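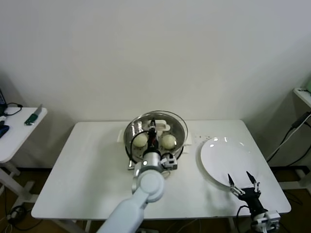
Vol. 6, p. 1133

Demonstration gathering (robotics)

April. Entry by Margarida Macedo; revised by Valter Valente

Demonstration gathering is the practice of recording examples of a task so that a learning system can later be trained to carry it out. In robotics the examples usually consist of camera views, the positions of the arm joints and the commands sent to the arms, all stored against a common clock. A single recorded attempt is called an episode. The term is used chiefly of work with arms and grippers, although the same methods are applied to wheeled and walking machines.

Background

Industrial arms were for many years programmed by listing the positions through which they were to pass. The method suits parts that always arrive in the same place. It serves poorly for food, cloth and household goods, which vary in shape and seldom lie twice in the same position. Learning from recorded examples was taken up as a way of handling such variation without a written rule for each case.

Methods

In teleoperation, a person guides the robot from a distance, commonly by moving a pair of smaller arms whose joints are copied by the larger ones. In hand guiding, the operator takes hold of the robot itself. A third method dispenses with the robot during recording and uses a hand-held gripper fitted with a camera. Teleoperation has the advantage that the recorded views are those the robot will have when working alone, but it is slow, and new operators need practice before their episodes are fit for use.

Table-top tasks

Much of the published work concerns objects on a table. A typical food-handling task uses two arms, a steel bowl holding pale, rounded items and an empty white plate set to the right of it. One gripper is lowered into the bowl between the items while the other is held open near the plate. Tasks of this form are valued for the difficulties they combine: the rim of the bowl limits the angle of approach, polished metal throws back light that may confuse depth estimates, and soft items can be marked by a grip that would be harmless to a wooden block.

The furniture is normally kept plain. A white table against a pale wall gives clear outlines, though a system trained only on such a background may fail when moved to a busier room. Several laboratories therefore record part of each set with other table coverings and under changed lighting.

The Ellis protocol

The Ellis protocol, drawn up by Macedo and Valente for the Pesa project, is a written procedure for table-top recording. It asks for 300 accepted episodes of each task, divided among no fewer than six operators. Starting positions are taken from a printed list of 23 layouts, and the operator may not rearrange the objects once recording has begun. Each episode is then given one of three marks: accepted, accepted with recovery, or rejected.

The second mark has attracted the most discussion. It covers episodes in which an item slips or is missed and the operator corrects the error without stopping. Earlier practice was to discard these. Valente has argued that they should be kept and labelled, on the grounds that a system shown only clean attempts has no example to follow after its first mistake. Grurkow, a later collection covering kitchen and workshop tasks, follows the Ellis marks but stores recoveries separately.

Storage and review

Episodes are checked for dropped camera images, clock drift and missing joint readings before they are passed on for training. The Illum viewer, written for the Pesa project, plays all camera views side by side with a trace of gripper opening beneath them. Reviewers add a short description of the task in everyday language – for instance, 'move the food from the bowl to the plate' – which may itself be used in training.

Limitations

Gathering demonstrations is costly in labour, and the results are tied to the machine on which they were recorded. Differences in finger length or camera height can make one laboratory's episodes of little use to another. Operators also develop personal habits, such as always approaching from the same side, and a system may copy these as though they were part of the task. The Ellis protocol limits the share contributed by any one operator, but does not remove the effect.

Related entries
Depth estimation
Episode (machine learning)
Gripper
Hand guiding
Imitation learning
Teleoperation

Filed under: Robotics | Machine learning | Methods and practice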